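Cell upkeep meeting, 25/01/2023
Minutes (my turn again, so blame me for the spelling)

1. Last time's actions

The November list is nearly clear. The new finger pads came from Mikkelsen and I fitted them to both arms before the holiday. Still open: the spare wrist cable, which Trilbridge say is on back order. I'll chase.

2. Button sorting, Gimesero cell

Most of the hour went on this one! Job 231 is the red and yellow push-buttons: blue tray in the middle, red bin on one side, yellow bin on the other, an arm for each colour. We'd had a run of poor grips on the red side, with the cap going in at a slant, and I'd been blaming the pads. I was wrong. Somebody spotted that the right arm's pick height had been left as it was for the old tray, so I've brought it down 2 mm and we watched it for a good while during the meeting.

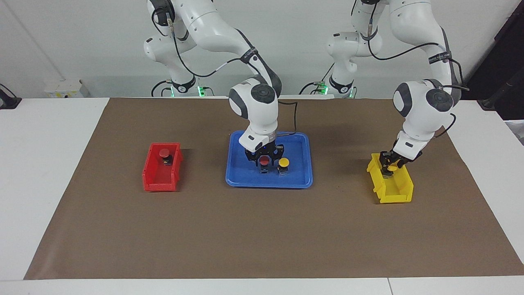
3. Mat and bins

The brown paper mat has a few wrinkles near one of the far corners. We talked about taping it down (I'm for it) or swapping to something heavier, and settled on tape for now. The bins sit at an angle and we'd like them to go back to the same angle after every clean, so I'm to draw round them in marker. Please don't shift them until I've done it.

4. Cables

Long chat about the black cables on the outside of the arms. They do loop out a fair bit by the wrist. The Zoloslow lot clip theirs every 100 mm and swear by it, but we thought that might be too tight when the wrist turns right over. I'll try it on the left arm first, at slow speed, and report back.

5. Checks

Weekly check stays as it is: straps, finger screws, cable rub, stop button. We agreed to add pick height to the sheet, to be done whenever a tray is changed. The sheet now runs to 4 pages and there was grumbling. I said I'd have a go at trimming it.

Actions (all mine, I notice): chase cable, tape mat, mark bins, clip trial, new sheet.

Next meeting: once the cable turns up.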